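Open day at the Vollinley roastery, 2019-03-08

What a fun morning! The Esteban roastery in Vollinley opened its doors and I got in with the second group, 25 of us squeezed between the sacks. They roast some 2,000 pounds a month, and the smell hits you out in the parking lot - I would have paid just for that.

My favorite stop was the tasting room, all white and very calm after the noise of the roaster. We got to chew on beans before trying any coffee, and the dark ones crunch like burnt toast and cocoa.
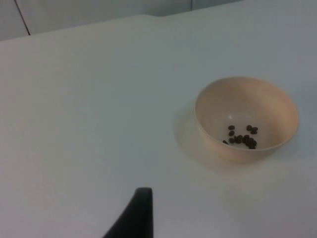

I went back twice for more of those, then bought a bag for the drive home to Notomdale. They open again in July and I'm going!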